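Ticket 500: Arm loses its place after the gripper closes
Project: Mwaipopo (PC teardown and rebuild cell)
Location: Gurkar shared workshop, back bench
Opened: July 2, 2021
Status: Open, workaround in place

What's going on

So the arm was behaving itself right up until I asked it to do something delicate. The job is an old desktop tower lying on its side on the slatted table, and I want the arm to handle the small stuff around the CPU socket: metal bits first, then the processor itself. Moving to a point above the board is fine. Closing the fingers is fine too! But on the next move the controller (I'm running Usar on it) acts as if the tool tip is 2 mm off toward the memory slots, and if I let it carry on it would come down on the socket frame. I hit the stop every time, so no bent pins yet, knock on wood.

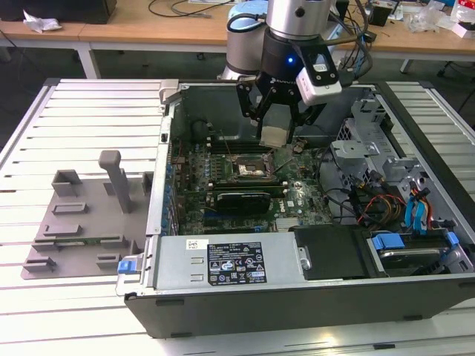 Gripper over the Dell board with a small metal part in its jaws, CPU socket empty.

What I tried first

Power cycled everything. No change.

Redid the wrist camera calibration with the target sheet flat on the slats. The numbers looked great and the offset was exactly the same, which was pretty annoying after an hour of jogging around.

Checked the camera cables, because they loop up over the top of the arm and I had a theory that they were tugging on the wrist at certain angles. Re-tied them with more slack. It looks tidier and fixes nothing.

Swapped the finger plates left for right. No difference, and I had to redo the screws, so don't bother with that one.

Then I finally read the log properly (I know, I know) and found this sitting there on every single close:

WARN 2027 tool frame changed while motion queued
INFO using tool frame: default_short

Ohhh. I have two tool frames saved, one for the short fingers that came in the Brimau kit and one for the plates I put on later. When the gripper reports that it's holding something, Usar loads the "loaded" profile to account for the weight, and my loaded profile still points at the short fingers. So it's been picking things up with one hand and driving away with another, basically.

Checking it with the processor

I edited the loaded profile to use the long plate frame, dropped the speed way down and tried again with the chip between the fingers. I kept a thumb on the stop button the whole time and barely breathed.
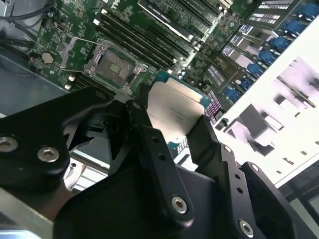 Where it stands now

With the profile fixed, I ran 1000 open and close cycles overnight with nothing in the fingers and the warning never came back. The offset is gone on slow moves. At full speed I still get a little twitch right as the profile loads, so I've put a 500 ms pause after every close and I'm calling that a workaround for now.

Still to do

Find out why Usar lets the frame change with motion queued at all. I'd call that a bug, and I'll send them the log.

Delete default_short so I can't do this to myself again.

Try the pause at half the length. If the twitch stays away I'll keep it there until September, when I'm planning to rewire the wrist anyway.

If anyone else at Gurkar is on the same kit with swapped fingers, open your loaded profile and look at the tool frame line before you recalibrate anything. Reply on this ticket if yours has the twitch too, and tell me which firmware you're on, please!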